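Skistonon linkage fault

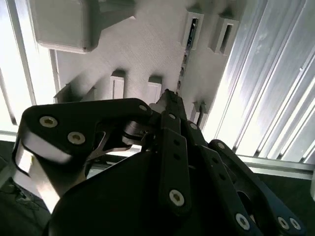
The Skistonon linkage fault was a mechanical failure affecting a two-fingered robotic gripper sold under the name Skistonon by the firm Varkia. It is known mainly from a series of stoppages at the Grukum test workshop, where the gripper was used to place and remove circuit boards in upright holders. The fault let one finger lag behind the other while closing, so that a board could be gripped at an angle and released early. One person was slightly hurt.

Background

The Skistonon gripper moves its fingers through flat linkage plates joined by screws at the pivots. A single motor in the base drives both sides. The design has no position sensor at the fingertips, and the controller works out where they are from the motor alone. Play in a pivot therefore does not show up as an error.

Grukum bought 22 of the grippers for a board handling cell called Jin. The maker's handbook asked for the pivot screws to be checked every 500 hours of running. It gave a tightening figure for the mounting screws but none for the pivots.

Stoppages

The first dropped boards were put down to worn holders, and several holders were changed in June. The drops went on. Wilfredo Dizon, the cell's maintenance fitter, noticed that they came from only a few of the arms and that swapping a gripper moved the trouble with it.

On Nov 13, 2023 a gripper jammed against a holder with a board half inserted. Remedios Magbanua, an operator, opened the guard and reached in to free it. The guard switch had cut power to the arm, but the gripper was on a separate supply and was still trying to close. A finger came free and pinched her hand. She was treated on site for bruising and a small cut. The cell was shut down the same afternoon.

Cause

An inquiry was led by Omar Rawashdeh, with Lợi Khổng examining the removed parts. They found that a pivot screw had backed out on the jammed gripper after 382 hours, well short of the first check. The thread had been fitted without locking compound. Two other grippers had screws that could be turned by hand.

The report treated the injury as a separate matter from the loose screw. It found that the wiring of the gripper supply had been left outside the guard circuit when the cell was altered to take a second arm, and that the change had not been tested with the guard open.

Changes

Varkia issued a revised handbook with a tightening figure for the pivots and a shorter checking interval, and supplied locking compound for grippers already in use. At Grukum the gripper supply was brought into the guard circuit. Kristine Magbanua rewrote the jam clearing procedure, under which the supply must be locked off before anyone reaches into the cell.

The remaining grippers went back into service after their pivot screws had been refitted. The jammed unit was kept by Varkia.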